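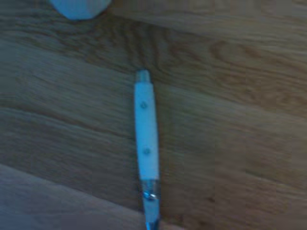 Home Forums Paper & Letters New Posts Log in

Do you still write letters by hand?
October 23, 2026, posted by marginalia_bee

Hello all, and sorry if this has come up before (I did search!). My aunt moved to Stastow in May and doesn't care for the phone, so we've started writing to each other. I love it much more than I thought I would, but my letters come out so stiff. I sit down with a million things to say and end up with two paragraphs on the weather. How do you all get going? Do you draft first?

inkwell_otter
Oh, what a lovely thing to be doing! I always draft, in pencil, on the back of whatever is lying around, and then copy it out neatly with a cup of tea next to me. My drafts are a mess and full of arrows, but by the time I copy them I know what I want to say and my handwriting calms down too.

stona_road
I'm going to disagree with otter, kindly. A copied letter reads like a copied letter. My grandmother crossed things out and wrote up the margins, and those are the ones I kept. Just start with whatever you did that morning and keep your hand moving.

inkwell_otter
Well, my cousins have kept mine, arrows or no arrows :) But I'll give you the margins, I do love a margin.

quietpost
Somewhere between you two. I jot a few words on a scrap (dentist, the plum tree, that awful movie) and then write straight through. It usually gets me to 500 words. Once I got to 1,000 and had to pay for extra postage, which my sister still brings up.

marginalia_bee
The list idea might be the one for me! What paper do you use? Mine lets the ink through something terrible.

quietpost
I get the cream pads from Makowska, the little shop by the Stona bridge. You can use both sides if you don't press hard.

stona_road
Plain printer paper. Your aunt won't mind, I promise.

marginalia_bee
Ha, she probably won't, but I'm going to try the cream pad anyway. I've got my list started and the plum jam is on it, so that's one paragraph with no weather in it.

Last updated: 2 hours ago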